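Home | Workshop | Kitchen | Laundry | Search

Sorting Small Parts Without Losing an Evening

The Plolell group ran 50 trials of an arm sorting colored blocks on a maple board. Grouping by color first and ignoring shape cut wrong grabs from 18 to 4. My screw drawer took this personally. Pick one trait, sort by it, and leave half the board clear to work on. 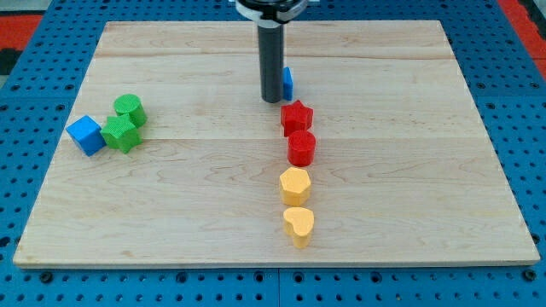 Shape can wait for a second pass, after coffee.

Filed under: Workshop, Tidy Bench

Recent:
Oiling a Maple Board
9 Uses for Pegboard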